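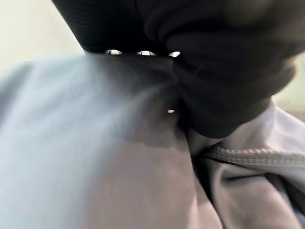

Black fabric, close up

Mirover 7 Home Skate Sharpener
$236, ships from the Rodham shop
In stock

I put off carrying a home sharpener for years. I sharpen skates for a living, so you can see why I wasn't in a hurry to sell you the thing that keeps you out of my shop! But every October I get the same pileup of travel team parents at the counter, all of them needing skates by six, and every October somebody's kid ends up playing on edges I wouldn't use to spread butter. So I tried a bunch of these machines, most of them went back in the box, and the Mirover 7 is the one I kept.

It sits on a table or a workbench. You clamp the skate in upside down, center the blade, pick how many passes you want and push the carriage back and forth by hand. There's a motor for the wheel but the travel is all you. Some people hate that (my brother-in-law thinks anything over a hundred bucks should run itself) but I like it, because you can feel when the blade is catching and you can hear when it stops. After the second or third pair you'll know the sound. It goes from scratchy to kind of a smooth hiss.

Which hollow should I get?

I get this one more than any other question, so let me go on for a minute. The hollow is the little groove down the middle of the blade, and the number is the radius of the circle that cut it. A smaller number means a deeper groove and more bite. A bigger number means shallower, less bite, more glide. The Mirover ships with one wheel, your choice at checkout, and you can add others.

3/8 is deep. Light kids like it, and so do some forwards who turn hard. If you're a grown man and you try it you'll feel like you're skating in wet cement.

1/2 is what I put on most people who walk in and say "I don't know, whatever's normal." Start here if you're stuck.

5/8 is what I skate on myself. I'm heavier than I was in high school and I want my legs to last into the third period. Took me two skates to get used to it and I never went back.

3/4 is for bigger players, and some goalies, though goalies are all over the map. I have one who wants it sharp enough to shave with and another who'd be happy on spoons.

If you've been getting your skates done at a rink and they felt fine, just ask the person there what they cut. Please don't jump from 3/8 to 3/4 the night before a tournament. Go one step at a time.

How long does a wheel last?

Mirover says 40 sharpenings for the standard wheel. I've gotten there on clean blades with light passes. If you're grinding out nicks every time, or fixing rust because the skates lived in the bag all summer, figure on fewer. When it starts leaving the edges a little fuzzy no matter what you do, put a new one on. Replacement wheels are on the parts page and I keep all four hollows on the shelf.

What comes with it

The sharpener with its power cord
One wheel in the hollow you pick
Centering gauge
Honing stone, the small gray kind
Dust tray (slides out the front)
A printed guide that's a little thin, so I stick my own two-page sheet in there too

What fits

Player skates, adult and junior, down to youth size 10. Goalie skates too, but you need the wide clamp adapter, sold separately. It does not do figure skates. The toe picks get in the way and I'm not going to tell you to try it. Ljubica Todorova, who coaches figure over at our rink, has someone she trusts for those and I just send people to her.

It will not fix your profile either. Profile is the rocker, the curve of the blade from heel to toe, and if somebody has sharpened yours flat over the years, running it through here will only put a nice edge on a flat blade. Bring those in and I'll do them on the big machine.

Things I wish the guide said louder

Wipe the steel before you clamp it. Grit on the blade goes straight into your wheel.

Check your centering every time you switch skates, even if it's the other half of the same pair. Jhonatan Bedoya, who works weekends with me, lays a straight little bar across the edges after every skate and if one side sits higher he starts over. He's got way more patience than I do, and his skates come out better than mine, which I will deny at the counter.

Four passes for a touch-up. Eight or so if it's been a while. You don't need twenty! You're just eating steel.

Run the honing stone lightly along each side when you're done. One or two strokes gets the burr off.

Empty the tray outside, and wear glasses. Metal dust in the eye is a bad evening.

Is it worth it?

If you've got one kid in house league, probably not. Come see me once a month and bring donuts. If you've got two or three skaters, or you live a long way from a decent sharpener, or you play in one of those leagues where the ice time is 11 at night and every shop in the county is closed, then yeah, I think it pays for itself in a season or two. Eleni Kadrić bought one for our women's league team and they all chip in for wheels.

Noise

It's louder than a blender and quieter than my shop vac. I wouldn't run it in an apartment after bedtime. Garage or basement is good. Put a rubber mat under it or it'll walk a bit on a slick bench.

Warranty and returns

Mirover covers the motor for two years and the clamp for one. Wheels aren't covered, they wear out, that's what they do. You can return the unit to me within 30 days if it's clean and you've still got the box. I can't take back a used wheel.

Pickup and shipping

Free pickup at the shop, and if you pick it up I'll walk you through your first pair on your own skates, takes maybe fifteen minutes. Bring them dry. Shipping is flat rate in the lower 48. Alaska and Hawaii, send me a note first and I'll look up the real cost.

Goes with

Wide clamp adapter for goalie skates
Extra wheels, 3/8, 1/2, 5/8, 3/4
Edge checker bar, the same one Jhonatan uses
Terry blade soakers, youth through adult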